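Notes for the talk - "Less in the bin: what we learned at Etby"
Yuzhen Peng
Sunday session, after the coffee

Start slowly. Wait until people have found a seat.

Good morning. My name is Yuzhen Peng and I live in Etby, on the side of the village nearest to Stotby. I am not an expert in waste. I worked in bookkeeping for many years, so I like to write things down, and this talk comes from that habit.

Two years ago I began to weigh our household rubbish. We are four people at home. Every bag went on the kitchen scale before it went out, and I wrote the weight in a notebook. In the first year the total was 866 kilos. My husband thought that the scale was broken. We borrowed another one and it gave the same weight.

(Pause here. Somebody will ask if garden waste is included. It is not.)

I want to speak first about food, as food was the heaviest part for us. I had believed it would be packaging. Packaging takes a lot of room, but it weighs very little. What was heavy was potato peel, old bread, tea leaves, and rice that we cooked too much of. So the first change was a dull one: we measured the rice.

The second change was where we put the bag. When the bin is large and has a lid, you put everything inside and you do not think about it. A small bag which hangs at the height of your hand makes you look each time. You see how full it is, and you see what you are adding.

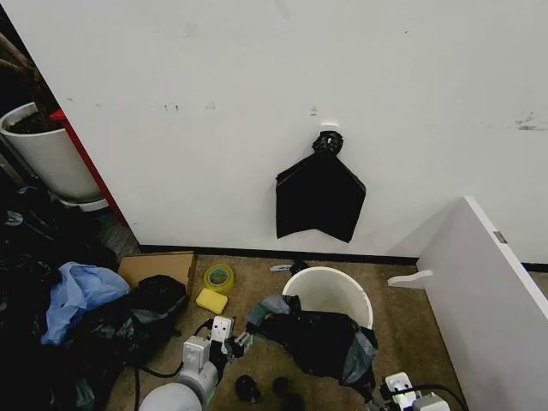
We also gave each room only one place for rubbish. Before, there was a basket by every desk and one beside the bed, and all of them had to be emptied. My daughter complained for a week and then she stopped.

(If time is short, go directly to compost.)

Now the compost. Our first heap failed. It was too wet and it smelled, and the neighbours were very polite about it, which was worse. A man at the garden club in Stotby told me to add torn cardboard, much more than seemed right to me. I did this all through August and the smell went away. Please write down the word cardboard if you write down anything today.

About meat and fish: I do not put them in the heap. Some people do, with a closed box. I have no experience of this, so I will not give advice.

Then a few words on shopping. We go with a list and we go after eating. We buy bread in half loaves. When we have guests I still buy too much, I must admit it, because my mother would be ashamed of me otherwise - in our family an empty dish means that the guest is hungry.

(Smile. People usually laugh at this.)

I have been asked if it saves money. Yes, a little, mostly on food. I cannot give you a good number, as prices went up in the same period and my notebook is only for weight.

Last point. You do not have to weigh everything for a year. Two weeks are enough to learn what your own heavy thing is. It may be cat litter, or it may be newspapers.

Questions. The paper forms for weighing are on the table by the door, please take one for a neighbour too.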